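Cordon réseau RJ45 bleu Duvosard, manchon nervuré
Référence 266, vendu par lot de 2

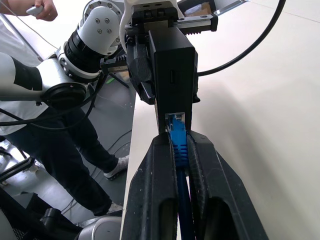 Présentation

Le cordon Duvosard 266 relie un appareil muni d'une prise RJ45 à un commutateur, un routeur ou une prise murale. Il convient aux boîtiers de petite taille dont la prise réseau est placée en bout, là où l'on dispose de peu de place pour les doigts. Le connecteur transparent permet de vérifier l'ordre des conducteurs sans rien démonter. Le manchon bleu nervuré protège la sortie du câble et offre une bonne prise au moment du branchement.

La gaine est de la même couleur que le manchon, ce qui facilite le repérage dans une baie ou derrière un plan de travail où la plupart des câbles sont noirs ou blancs.

Caractéristiques

Type : cordon Ethernet droit, RJ45 mâle / RJ45 mâle
Couleur : bleu
Connecteur : transparent
Manchon : souple, nervuré, bleu
Longueur : 2 m
Endurance des connecteurs : 3 000 insertions
Usage : intérieur
Conditionnement : lot de 2 cordons, sachet refermable

Branchement

Présenter le connecteur dans l'axe de la prise, languette du bon côté. Pousser en tenant le manchon jusqu'au déclic. Tirer ensuite légèrement sur le câble : il ne doit pas ressortir.

Pour retirer le cordon, appuyer sur la languette à travers le manchon et tirer droit. Ne pas tirer sur la gaine seule. Si la prise se trouve sous l'appareil, maintenir le boîtier d'une main pendant l'opération ou le fixer au préalable.

Éviter les coudes serrés juste après le manchon. Dans un boîtier posé verticalement avec la prise vers le bas, laisser assez d'espace dessous pour que le câble descende sans être plié.

Compatibilité

Le cordon se branche sur les prises RJ45 femelles courantes, blindées ou non. Les prises en retrait profond peuvent gêner le passage du manchon. Dans ce cas, choisir le modèle Minhas à manchon court, proposé dans la même longueur.

Il ne convient pas aux prises téléphoniques RJ11, ni à une pose en extérieur ou en gaine enterrée.

Entretien

Dépoussiérer le connecteur avec un pinceau sec avant de le rebrancher. Ne pas utiliser de solvant sur le plastique transparent. Un cordon dont la languette est cassée doit être remplacé, même si la liaison fonctionne encore.

Livraison et retours

Les commandes passées avant 14 h partent le jour même de notre dépôt de Breltavgate. Le retrait au comptoir de Rirnmont est possible du lundi au vendredi, sur présentation du bon de commande. Les lots ouverts sont repris si les deux cordons sont complets et n'ont pas été recoupés.

Produits associés

Cordon Minhas à manchon court, bleu
Coupleur RJ45 femelle / femelle Duvosard
Colliers auto-agrippants pour câbles, noirs
Étiquettes de repérage pour cordons réseau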